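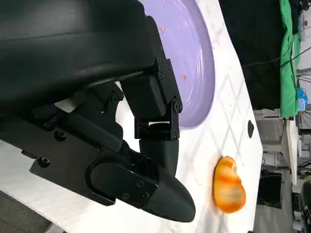 How long does the rye starter keep in the fridge between feeds? Two weeks at the cold end with the lid loose, going by the jars so far.

May, 4 pm. Fed jar B with 100 g rye flour and 100 g water, room at 23 degrees. Jar A smells sharper than last time, more like nail varnish, so I threw half away before feeding. Branwen wants to try the Hunine flour next. I'd finish this bag first — two changes at once and we can't read the result.

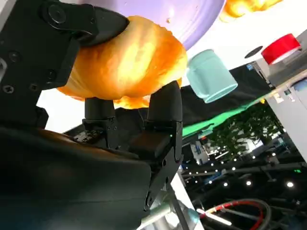
Naveed's dough weighed 1086 g after mixing and went into the long tin. He left the salt out until after the first rest. Tobiloba did the same with the wheat batch and found it easier to stretch. Mine was sticky at that stage, probably too much water.

To do: new labels for the jars, wash the long tin, ask Eifion where the second thermometer went.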